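4.2 Do color-coded work areas reduce misplacement?

The claim that bright furniture helps people return items to the right place is repeated often and tested seldom. Alva's survey of 620 employees at Onia and Getcombe is the usual citation. It asked staff whether they felt tidier after a repaint, and most said they did. Feeling tidier is a weak measure. Only 2 of the 5 sites kept any log of misplaced items, and at one of them the log began in August, after the new furniture was already in use.

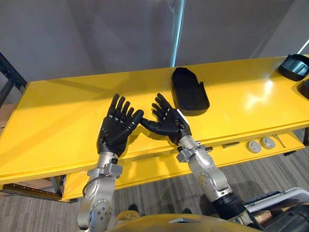
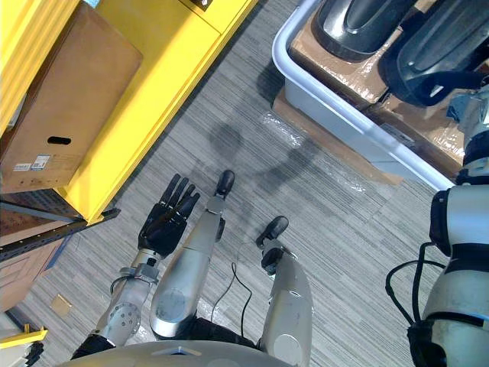 Figure 3. Yellow furnishings: a long glossy table (first image) and a shelving unit on a gray striped carpet floor (second image).

Does yellow furniture lower the rate of misplaced items? The available logs cannot show it. The Ronley site reported fewer losses, but it also cut its stock and relabeled every shelf in the same month, and we see no way to separate the three changes.

Hyvönen's guidelines nevertheless recommend one strong color per work area, citing the same survey and nothing else. We would want a comparison site left unpainted, with counts taken before and after by someone who does not work there. Until then we treat the effect as unproven and leave it out of the cost model in Section 5.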